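Pinow Community Help > Home & Garden > Floors
Squeaky floorboards upstairs, no access from below. What do I try first?

Asked by hkubo_pinow
5 answers hidden, 3 shown

Moved into a rental-turned-ours in December, older place, plank floors upstairs. Brown boards, real wood as far as I can tell, face nailed in some spots and not in others. Two bad squeaks. One is right outside the bathroom door, the other is along the wall in the back bedroom where my desk is going.

Downstairs ceiling is finished plaster so I can't get at the joists from below and I'm not cutting it open. Wife says live with it. I get up at 5 and wake everybody so living with it isn't working.

Tried so far:
baby powder in the cracks, worked for two days
walking on it a lot (my brother's idea)
one trim screw, missed the joist completely, now I have a hole

Humidity up there is pretty low in winter if that matters. No carpet and don't want any. Budget is small, say 40 bucks. Is there a kit, or do I just keep putting screws in til I hit something? Also how do I hide the hole.
Thanks, Haruto Kubo

Answer 1 — 18 people found this helpful
Igor Wilczyńska

Don't keep putting in screws til you hit something. Find the joists first.

Stud finders are hit or miss through plank. Mine beeps at everything. Use a strong magnet instead, drag it slow over the boards and it'll grab on the nail heads, even the ones under filler. Nails go into joists, so a line of nails is your joist. Put painters tape on the floor along that line. Do the same on the next one over. Measure between. Old houses can be anything but once you have two or three lines you'll see the spacing and can guess the rest.

Then figure out what is moving. Get somebody to stand on the squeak and shift there weight while you lie down with your hand flat on the boards. If two boards rub edge to edge you'll feel them slide past each other. If the board lifts and drops, it's loose from the joist. Different fix.

Boards rubbing: powdered graphite or dry soapstone, worked in with an old paintbrush, then a putty knife with a rag over it to push it down. Baby powder does the same thing but goes away faster. Graphite is black and it will get on socks, wipe up well. Don't use oil. Oil soaks in, stains, and you can't get finish to stick later.

Board loose from joist: screw it. The breakaway screws are made for this, the head snaps off below the surface. Pre-drill. PRE-DRILL. Dry old board near the end will split on you for sure. Stand on the board while you drive it, otherwise the screw holds the gap open and you've made nothing better. Two screws at an angle toward each other hold better than one straight down.

Before any of that check what runs under the bathroom doorway. Mine had a water pipe notched into the top of the joist, barely under the floor. I found it with a screw. Keep screws short enough and if you're near a wet wall, look at where the supply lines go before you drill. If you really can't tell, stay out of that spot and use graphite only.

Your hole: wax filler stick, the soft kind, one shade darker than you think. Lighter shows up like a tooth. Rub it in, scrape flat with a plastic card, buff.

40 is plenty. Kit plus a wax stick and you'll have change for lunch.

Answer 2 — 2 people found this helpful
Leterov

just put a rug on it. or move the desk so you dont step there. we had one for 12 years and you learn where to walk

Answer 3
Flusadow

Agree with Igor on most of it, couple things to add, typing this on break.

Low humidity matters a lot. Boards shrink in winter, gaps open up, nails get loose in their holes. Half the squeaks in my place go quiet by themselves in summer. So don't go nuts and put 20 screws in now. Fix the two that bother you, run a humidifier, wait and see.

The one along the wall — look at the baseboard before you touch the floor. Sometimes the floor is fine and the board is rubbing the bottom of the trim when it flexes. Slide a piece of paper under the baseboard all the way along. Where it jams is where it's tight. Trim it up a hair or rub some candle wax along the bottom edge. Free.

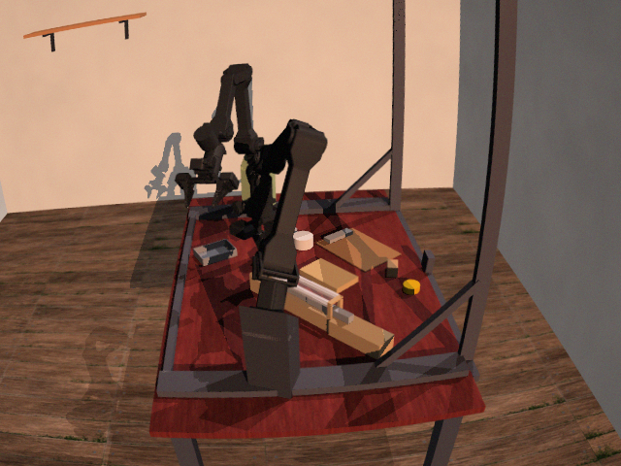
Also with a desk going there, do the fix first and put the furniture in after. Sounds dumb but I did mine the other way around and the weight held the board down so it was quiet, thought I was done. Moved the desk a year later and there it was again.

If there's a gap between board and joist you can sometimes get a thin line of construction adhesive down in the crack with a syringe tip. I've done it once, in a closet. Messy, wouldnt do it in the middle of a room. Tape both sides of the crack first and put something heavy on top overnight, paint cans, books, whatever.

For the screw kit I got mine at Oshima, back aisle by the hinges, they had the one with the little depth tripod. Get that one. The tripod sets how deep the screw goes before it snaps and without it I kept breaking them too high and having to file them down.

Comment from hkubo_pinow
Magnet trick worked, found three lines in ten minutes. My screw missed by maybe the width of a pencil, ugh. Bedroom one was the baseboard, paper jammed right at the corner. Bathroom door still to do, going to check for pipes first. Is the graphite ok on a floor that's going to be refinished in spring or will it mess up the finish?

Comment from Igor Wilczyńska
Vacuum the cracks out real good before sanding. Or use soapstone, less to clean up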